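Folding on a big table: tips for getting through the laundry faster

I used to fold on the bed, like most people I know. Then my back started complaining, and I moved the whole business onto a proper table, and I can't tell you how much I wish I'd done it years ago! Folding has gone from the job I put off until bedtime to something I quite enjoy with the radio on and a cup of tea going cold on the windowsill.

So here are my folding notes, updated from the ones I put up in May. A few readers wrote in with better ways of doing things and I've worked those in.

Pick the right table

You want it flat, clear and close to hip height. If you find yourself stooping, pop the legs up on bed risers (cheap ones are fine, I've had mine for ages). A pale or plain top is lovely because you can spot lint, stray threads and that one tissue somebody left in a pocket. Keep the middle free. Folded things go to the far edge or off to the side, and whatever you're working on gets all the room in front of you.

Having the washer in the same room helps too, if your place allows it. My own laundry is a cupboard in the hallway, so I carry, but my sister in Ternstead has hers a few steps from the table and she's done before I've found the pegs.

Start with the big flat things

Sheets and large pieces of cloth first, always. They take up the most space, and once they're gone the pile looks half the size. Lay the piece right out, smooth from the middle to the edges with your flat hands, and square up the corners before you make a single fold.
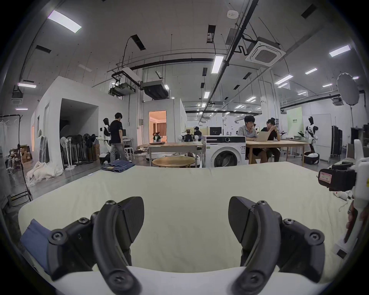 For fitted sheets, I tuck the corners into each other in pairs, lay the sheet down with the elastic facing up, and fold the elastic edges in until I've got a rectangle. From there it's thirds one way and thirds the other. It won't be shop-perfect and it doesn't need to be. Store each set inside one of its own pillowcases and you'll never go hunting for the matching one at 11 at night again.

Jeans next

Jeans are wonderfully easy and they make a good solid base for a stack. Hold them by the waistband, give them one hard snap, and lay one leg over the other with the back pockets facing out. Push the pointy bit of the crotch seam in so you've got a straight edge. Fold hem to waistband, stopping a little short, and then in half or in thirds to suit your shelf. Thirds will usually stand up by themselves in a drawer, so you can see every pair at once — a real joy on a rushed morning.

If the pockets come out bunched, flatten them from inside before you fold. It takes a second and saves those hard lumps.

T-shirts without the fuss

T-shirts are where people get stuck, and I think it's because they start folding too soon. Spread the shirt out first. Get the creases out of the neck and shoulders by holding the shoulder seams and tugging gently sideways, then run your hands down to the hem. Knit fabric will sit where you put it if you're patient with it.

Then:

Fold one side in to just past the collar, and lay the sleeve back on itself.
Do the same on the other side, so you have a long strip.
Bring the hem up towards the neck and leave a small gap.
Fold in half or thirds again.

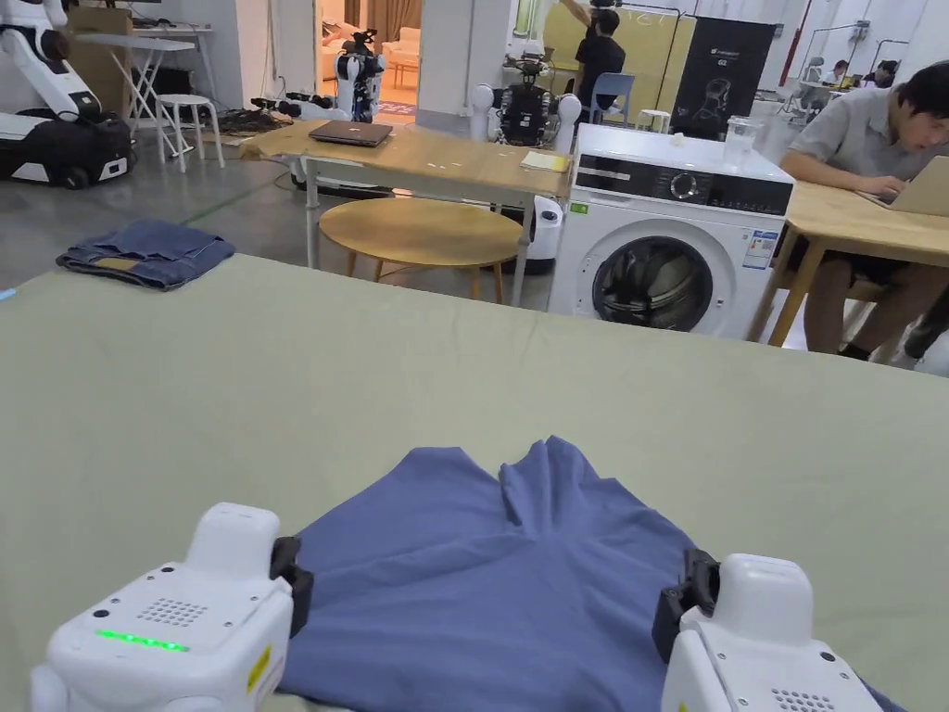 A blue T-shirt spread out for folding, with folded jeans over at the side of the table.

Elsa Honkanen, a reader from Ridbridge, wrote to say she folds hers face down so the print ends up on the outside, and I've switched to doing it her way. It's brilliant for band shirts and school sports tops. She also keeps a cutting board in the laundry as a folding guide: set it at the collar, fold both sides over it, slide it out. All 46 of her family's T-shirts now come out the same width. Forty-six! I haven't dared count ours.

A few bits and pieces

Fold while things are still a touch warm from the dryer, if you use one. Creases drop out so much more easily.

Anything line-dried that's gone stiff (towels, mostly) likes a good shake before it goes near the table.

Don't stack T-shirts more than about 8 high. Past that the pile leans and you end up pulling out the bottom one and wrecking the lot.

Keep a little dish nearby for coins, hair ties and buttons that need sewing back on.

Next up I'm tackling the linen cupboard, so if you've got a clever way to keep hand towels from sliding off a wire shelf, please send it in!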